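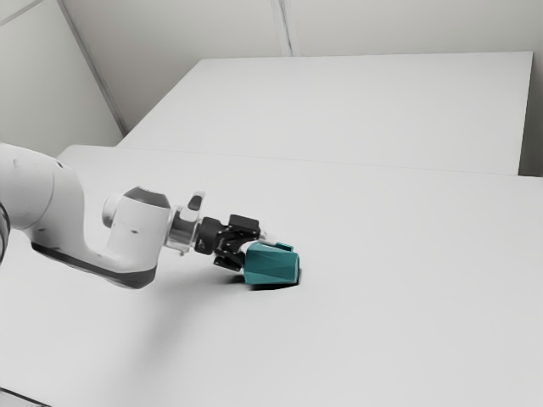

Religion and the Calendar
Unit 4 handout: How festival dates are set
Instructor: Ataahua Donnelly
Section leader: Kyu-ri Um

Read this before the second lecture of the unit. Bring it with you, along with the blank month grid from last time.

1. The problem

A year measured by the sun is a little over 365 days. A month measured by the moon, from one new moon to the next, is a little over 29 and a half days. Twelve of those months come to 354 days, so a calendar of twelve lunar months falls short of the solar year by eleven days. Any tradition that ties its festivals to the moon has to decide what to do with the gap.

There are two main answers. One is to let the months drift through the seasons. The Islamic calendar does this, and Ramadan moves earlier each solar year until it has gone all the way around. The other is to add an extra month every so often so that the months stay near their seasons. The Jewish calendar and most Hindu calendars take this second route, though the rules differ. A calendar of the second kind is called lunisolar.

2. The tithi

Hindu festival dates are usually given as a tithi, or lunar day. A tithi is the time it takes the moon to move 12 degrees farther from the sun as seen from Earth. There are 30 tithis in a lunar month, 15 in the bright half (shukla paksha, moon growing) and 15 in the dark half (krishna paksha, moon shrinking).

A tithi is not the same length as a civil day. The moon moves faster at some times than at others, so a tithi can be as short as 19 hours or as long as 26. It can begin at any hour, including 3 in the afternoon or the middle of the night.

The common rule is that a civil day takes the name of the tithi in force at sunrise. Two odd cases follow from this:

A tithi that starts after one sunrise and ends before the next is skipped in the day count.
A tithi that covers two sunrises gives its name to both days.

Some festivals use a different test. Diwali depends on the new moon tithi being present in the evening. Janmashtami looks to midnight. Maha Shivaratri also looks to the night hours. This is why a printed calendar may show a festival on a day whose sunrise tithi seems to be the wrong one.

3. Month names

In much of southern and western India the month ends at new moon (amanta). In much of northern India it ends at full moon (purnimanta). The bright half has the same month name in both systems. The dark half does not. Janmashtami falls in the dark half of Shravana by the first system and the dark half of Bhadrapada by the second, and it is the same night.

Students lose points on this every year. When you write a date in the dark half, say which system you are using.

4. The extra month

The sun passes through twelve signs in a year. A lunar month normally contains one entry of the sun into a new sign. When a lunar month contains none, it is an extra month (adhika masa) and takes the name of the regular month after it. This happens every two to three years. Many communities avoid weddings and new ventures in the extra month and give more time to fasting, reading and charity. Most yearly festivals wait for the regular month.

5. Place matters

Sunrise comes at different times in different cities, and a tithi ends at the same instant everywhere. If it ends at 6:10 in the morning by local time, a town with sunrise at 6:00 and a town with sunrise at 6:20 will name the day differently. Families living abroad often have to choose between a local almanac and the one used by relatives at home. Practice varies, and the lecture will look at how temples announce their choice.

6. Terms to know

Panchang: an almanac listing five items for each day, namely tithi, weekday, nakshatra, yoga and karana
Nakshatra: one of 27 divisions of the moon's path
Sankranti: the entry of the sun into a new sign
Ekadashi: the eleventh tithi of each half, widely kept as a fast
Purnima: full moon
Amavasya: new moon

7. For section

Choose one festival from the list on page 9 of the reader. Find its date in a panchang for two cities at least one time zone apart. Write down the tithi, its start and end times, and local sunrise in each place. Then explain in a paragraph which rule fixes the day. Limit: 700 words. Kyu-ri Um will collect these at the start of section in room 201.

The make-up section for March is in the same room.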